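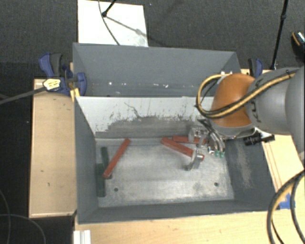 How to Clear Out a Garage Without Moving Everything to the Other Side of It

I have cleared out our garage on Gravana Street more times than I care to admit, and most of those times I simply rearranged it. The rakes went left, the paint went right, and by June they had drifted back. The method below is the one that finally stuck. It takes a weekend if you are quick and two if you read old newspapers as you find them.

Before you start

Check what your town will take and when. Ours accepts paint and batteries only at the Cendance transfer station, which closes at 2 in the afternoon and has a relaxed attitude toward opening. Call first.

You will need:
Heavy trash bags, the contractor kind
A broad marker and masking tape
Work gloves
A broom with most of its bristles
Something to sort into - bins, boxes, laundry tubs, an old wading pool

Step 1. Pick one wall

Start at the door and work on one wall only. The center of the garage is tempting, being where you trip over things, but you need it as a work area. Pull everything off that wall and put it on the floor or the driveway. It will look worse. Carry on.

Step 2. Sort into 3 groups

Keep, give away, throw out. Do not add a fourth group called "maybe." I had a maybe pile that lasted four years and acquired its own tarp.

If you can't decide on something, ask when you last used it and what it would cost to replace. A two-dollar hinge you have been saving since 2000 can go. A good pipe wrench can stay even if you are slightly afraid of plumbing.

Step 3. Deal with the hardware

Loose screws, nails and brackets are where cleanouts go to die. Give yourself one hour with the clock in sight. Tip a coffee can out onto a tray, keep the fasteners that have matching friends, and scrap the rest. Rusty goes. Bent goes. Any key that fits no lock in the house goes, however handsome.

Tape a sample screw to the front of each container. I used to write sizes on the labels and then couldn't read my own eights.

Step 4. Check before you toss

Old tools are sometimes worth a second look. I nearly threw out a hand plane from under the bench before wiping it down and finding 1898 stamped in the side. The secondhand shop in Elen gave me enough for lunch, though not with dessert.

Never pour old solvent or motor oil down a drain. Leave it in its original can, put the can in a box that won't tip, and drive like there is a cake on the seat.

Step 5. Sweep, then put back

Sweep the bare wall and floor before anything returns. Heavy things go low, things you use weekly go between knee and shoulder, and holiday decorations go up where only the determined will reach them. Leave one shelf empty. It will fill by itself.

Step 6. Get the giveaway pile out today

Load it in the car before dinner. The thrift store in Kairys has a drop-off door around back, and they will take garden tools if the handles are sound. Anything still in the driveway by morning tends to walk back inside.

Then start on the next wall. The back one is usually the worst, so eat something first.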